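From: Uyên Mạch
To: tenancy-law discussion list
Date: February 2018
Subject: Re: Deposit kept by landlord, notice given by e-mail only

Dear Natalia, dear all,

Thank you for the question. I answer between your paragraphs, and I ask the more experienced members to correct me where I am wrong.

Natalia Zavala wrote:
> The tenant, Ms Cabello, rented a furnished flat in Olmedo. Clause 3
> of the agreement says that notice must be given "in writing, to the
> address of the landlord". She gave notice by e-mail. The landlord
> answered the e-mail and proposed a day to collect the keys, but now
> he says that the notice was never valid and he keeps the whole
> deposit for unpaid rent.

In my opinion the answer of the landlord is the strongest thing you have. He did not say "please send me a letter". He proposed a day for the keys and he came on that day. A person who behaves like this has accepted the notice, or at least he has allowed the tenant to believe it. You should print the complete exchange, with the dates and the full headers — not only the sentence that helps you. The other side will have the rest in any case.

I would be more careful with the words "in writing". Some agreements define them in a separate clause near the end, and sometimes this definition excludes e-mail in clear terms. Please read the whole agreement again before you send anything.

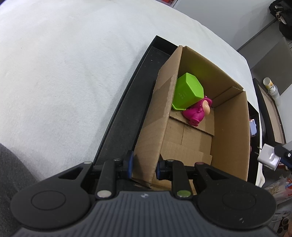

It is also important to see whether there was an earlier habit between them. If the landlord used e-mail to announce repairs or to change the rent, it is difficult for him to say now that e-mail does not count. Consuelo had such a matter in Mirnach two years ago, and I believe the tenant kept all the messages about the boiler. Perhaps she can tell us how it ended, I know only the beginning.

> The deposit was 3,029 and he has also deducted 206 for cleaning. There
> is no check-in inventory, only a check-out list which he signed alone.

These are two separate claims and I would keep them separate in your letter. For the rent, he must show that the tenancy continued after the keys were returned. For the cleaning, he must show the condition at the beginning, and without a check-in inventory this is not easy. A list signed by one party alone has some value, but little. Ask him for the invoice of the cleaning firm. If he cleaned the flat himself, he should say how many hours he needed.

> Should we write first, or go directly to the court?

Please write first. The order I follow is this:

1. A short letter to the landlord, with a copy of the e-mails and a clear date for payment. I normally give fourteen days.

2. If he does not answer, one reminder, sent in a way that proves delivery. Do not add new arguments in the reminder.

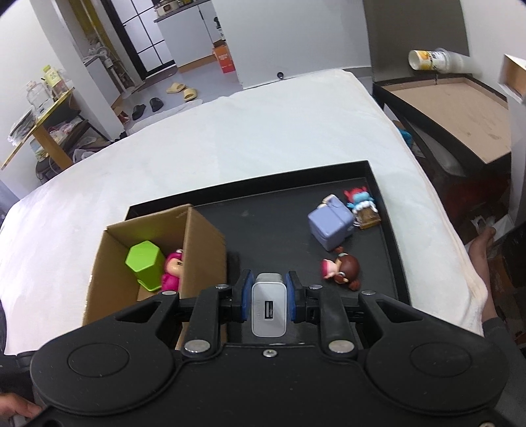 3. An offer of mediation. It costs little, and the judge may ask later why you refused it or did not propose it.

4. Only then the claim form. Check the time limit before you begin with the first step, so that the letters do not use up the time you have.

One more point. You do not say if the landlord is a private person or if he rents through Conuria. If the agreement names the agency as the party who holds the deposit, the letter must go to both of them. Florencio once lost 6 weeks because he had written only to the owner, and the agency said it knew nothing.

I can look at the draft of your letter if you send it to me off the list. Please remove the address and the bank details of the tenant first.

With kind regards,
Uyên Mạch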